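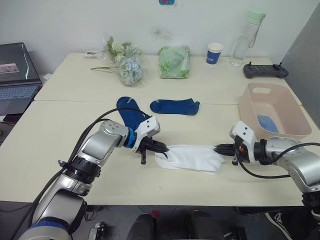 Why pull the sock tight between both grippers before doing anything else with it?

A sock with slack in it can be in a thousand shapes, and a stretched one is close to a straight line. Once it's stretched, the fold, the drop and the pairing all start from the same place, so the policy has far less to learn.

Notebook > Bimanual > Socks > July

OK, second round of teleop on the sock task. I'm writing this up while it's fresh, mostly for me, but Tobias and Rosalie are picking up the demos after me so hi, you two, please read the bit about the left hand.

Plan for the month is 600 good demonstrations, all by remote control. We tried moving the arms by hand first (backdriving them, one person per arm) and it was fun for maybe an hour, but two people can't agree on how hard to pull a sock. You get this little tug of war and the recording is full of it. With one person driving both arms the two sides match, because they're the same brain. Slower, but so much cleaner!

My order for each run, as of this morning:

Left gripper goes in first, near the toe. Come down slow, stop just above the table, close. Then right gripper on the cuff. Lift both together a tiny bit, then spread. Hold still for a full 3 seconds at the end of the spread. Yes it feels like forever. Hold it anyway.

The hold is there for Dušan's segmenting script, which looks for quiet stretches to cut the episode into steps. My first batch had no hold at all and the script glued the stretch and the fold into one giant blob. I had to throw those out, and I was pretty grumpy about it, so learn from me.

About the left hand. I'm right-handed and it shows. When I replay my own runs the right arm goes in like it knows where it's headed, and the left one wanders, stops, wanders again. Darnell says the policy will copy the wandering (he's right, I've seen it do exactly that on the towel task). What helped me was doing a warm-up with only the left arm, picking up one sock and putting it back until it got boring. Once it's boring, hit record.

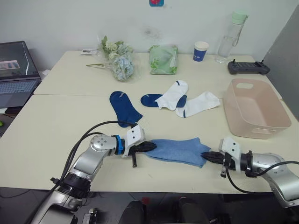
How much should the operator pull once both ends are held?

Pull until the sock stops sagging much in the middle, then quit. Past that point the fabric creeps out of the fingers, and the robot learns that dropping one end is part of the job.

I had the force limit on the grippers set too high at first, carried over from the Plernon project where everything was rigid parts. Way too much squeeze for knit fabric. The sock doesn't slip, sure, but it won't let go nicely either, it sort of sticks to the finger and comes along for the ride when you back off. I turned it down in small steps and the release got a lot better. The new value is in the config called drirmont_soft. Please don't overwrite that one, copy it and rename.

Other thing I changed: I now drive from the head camera view only. I used to lean over and look at the real table whenever I got stuck, which is natural, but then I'm using information the robot never gets. If I can't tell from the head view whether the fingers are around the fabric, the policy can't tell either. So if you can't see it, back out and come in from another angle, and leave that in the recording! A clean recovery is worth keeping. A lucky blind grab isn't. 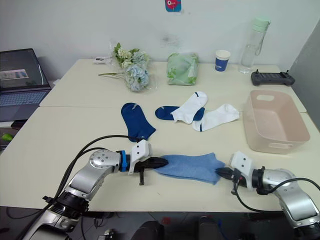
Also mixing up the starting layout between runs. I caught myself putting the socks down in the same tidy way every time, and a policy trained on that is going to be lost the first time somebody tosses them. So now it's: toss, leave it, record. If one lands where neither arm can reach, move that one and leave the rest alone.

Numbers so far. 100 demos kept. Dušan thinks we may want 3000 by the end if we add towels and sleeves to the same policy, and I'm pretending I didn't hear that. I'd like to train on the first 100 before anybody collects more, just to see if the stretch step comes out at all. If it does the wandering thing on the left I'll redo my early ones.

Stuff still open:

- Latency on the left controller felt worse after lunch. Might be me, might be the network. Check before next session.
- Do we label a regrasp as its own step or as part of the grab? Rosalie wants its own step. I'm leaning her way.
- Ask the Prullville folks what spread speed they used. Theirs looked quicker than mine and didn't lose the cuff.
- Elbow on the right arm gets near its limit when I work at the far right. Start with the basket a little closer in and see.

Gonna go stretch my own hands now, they're all cramped up.

Comments

Tobias Zamora: Read the left hand part, did the warm-up, felt silly, worked great. My holds are still too short though. Can we get a beep?

Rosalie Schnyder: +1 on the beep. And own step for regrasp, please, I've already labeled mine that way.

Jalen Van Dusen: We had the sticky release on the Escobar build too. Opening the fingers slowly for the first bit and then all the way helped more than dropping the force. Maybe try both?

Dušan Sokol: The script can take shorter holds if you want, I'd just need to retune it. I heard you pretend not to hear me.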